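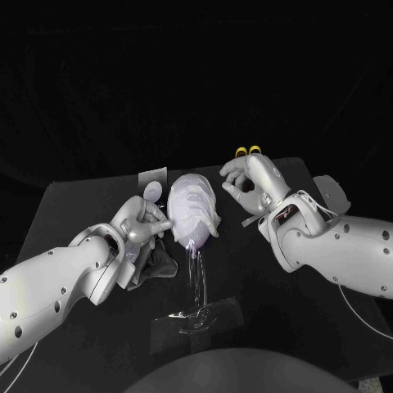 Wrapping film, continued

January 19, 2024

Thin clear film is harder to work with than paper. It creases when it is gathered and it keeps the crease. On a rounded form the surplus has to go somewhere, and it usually ends up as folds at the neck and a flap on one side. I used to trim the flap. Now I leave it, as cutting close to the form tends to start a split.

Notes from this week:

Cut the sheet 14 inches square. The 8 inch squares from the Desgate roll only cover small pieces and leave no tail to hold.

Gather from the bottom, turning the piece and keeping the hand still. One finger flat against the side stops the film from sliding.

Tape goes on the table before the film comes off the roll – dark tape on a dark top is fine for holding, but hard to find later. Light gray is easier to see at the far edge.

Keep a cloth within reach. Fingerprints show on clear film more than on anything tinted.

Habibur Gazi asked whether the heavier Stoten film behaves better. It creases less and tears less, but the gathers stay bulky and need a second tie. I have one roll left and will try it on the larger forms in February.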